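Section 7. Replacing the Processor

7.1 Before you start

Read this section through once before opening the computer. Skestedero sites running the Clemano inventory package must first export the license file, as the package ties its license to the processor ID.

Work with the tower on its side and the side panel off.

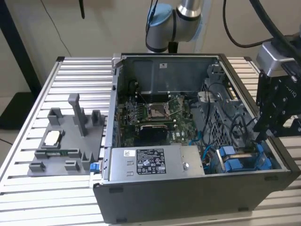
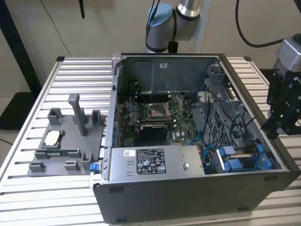
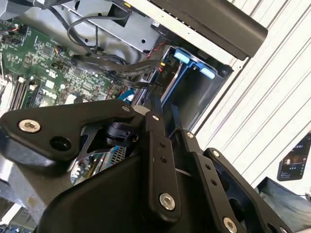 Sawsan Zoubi asks that step 2 below be done the evening before, as the license export can take over an hour on older stations and cannot be resumed if the session times out.

7.2 Procedure

1. Log in to Clemano as administrator. Open Maintenance, then License, and note the current station number.

2. Select Export and save the file to a USB drive. Do not save it to the station's own disk.

3. Shut down the computer. Unplug the power cord and all other cables, then hold the power button for 7 seconds.

4. Put on a grounded wrist strap.

5. Unplug the processor fan and remove the cooler. Loosen its screws in a diagonal pattern, a half turn at a time.

6. Release the socket lever and lift the retention bracket. Lift the old processor straight up by its edges.

CAUTION: Do not touch the contacts inside the socket. Bent contacts are not covered by the Sustetum service plan.

7. Match the notches on the new processor to the socket and lower it into place. Do not press on it.

8. Close the bracket and lock the lever. Some resistance is normal.

9. Clean the base of the cooler, apply fresh thermal paste, and refit the cooler. Plug the fan back in.

10. Replace the side panel, reconnect the cables, and turn on the computer.

7.3 Restoring the license

Open Maintenance, then License, then Import, and choose the file from step 2. The station number must match the one noted in step 1.

Note: Message 331 means that the file belongs to another station – check the drive before trying again. The station locks after 2 failed imports, and only the Issa help desk can unlock it.

Files exported before the February update must be converted first. See Section 9.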